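Manipulation Software Working Group
Minutes of the February Meeting

Present: representatives of perception, motion planning, controls and tooling; one representative of the Vutent integration team (by telephone, items 1 to 4).
Apologies: safety and compliance.
The meeting opened at 9:30 a.m.

1. Minutes of the previous meeting
The minutes were approved with one correction. Under item 5, "gripper timeout" should read "planner timeout."

2. Matters arising
The move of the log server to the Janssen building has been completed. Access requests still open from January will be closed by tooling. The request for a second license of the Kenda simulator was not approved in this budget period and will be submitted again in the spring.

3. Perception: marker-based registration
Perception reported on the change from a single calibration target to markers fixed directly on the furniture. The pose of the cabinet is now taken from the marker on its upper band, and each drawer is tracked on its own through the markers on its front. The printed sheet on the tabletop serves as the common reference between the arm base and the cabinet.

The group discussed what the software should do when the sheet and the cabinet disagree. The present release takes the most recent reading and gives no warning. Motion planning considered this unacceptable, as a plan may then be built on two different estimates of the same scene. It was agreed that a disagreement above the set limit will stop planning and raise an operator message. The limit itself was left to perception, which will circulate a proposal.

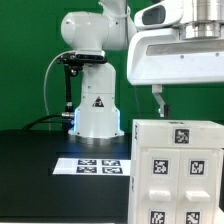 Figure 1. Arm, reference sheet and drawer cabinet with fiducial markers.

Controls asked whether partly hidden markers are rejected or used at lower weight. Perception confirmed that they are rejected. A weighted scheme was tried in the fall and withdrawn after it produced unstable poses at low viewing angles. The Vutent representative asked that the rejection be written to the log, with the marker number, and this was accepted.

4. Motion planning: drawer approach
Flelby release 12 was put on the test branch on Sunday. Planning time for the drawer approach has come down, and the planner now returns a result within the time limit in all but 9 of the 70 recorded start positions. The remaining cases all begin with the wrist close to a joint limit. Planning proposed adding an intermediate pose for these starts. Controls had no objection, provided that the pose is stored in the configuration file and is not written into the code.

The cabinet is currently represented in the collision model as one solid box. There was general support for modeling the handles separately – the present box is padded to include them, and this closes off approaches that should be allowed. Planning will prepare the new model for review.

The Vutent representative left the call after this item.

5. Tooling
Thirteen tickets remain open against the recording tool. Four concern time stamps and will be handled together. Tooling asked all groups to stop editing the shared launch files by hand and to use the template instead. Controls noted that the template does not yet cover the force settings. Tooling will add them.

6. Actions
Perception: propose a disagreement limit; log rejected markers by number.
Planning: add the intermediate pose; prepare the cabinet model with separate handles.
Controls: review the intermediate pose before merge.
Tooling: extend the launch template; close the January access requests.

7. Any other business
The naming of coordinate frames was raised and deferred to the next meeting.

The meeting closed at 11:10 a.m.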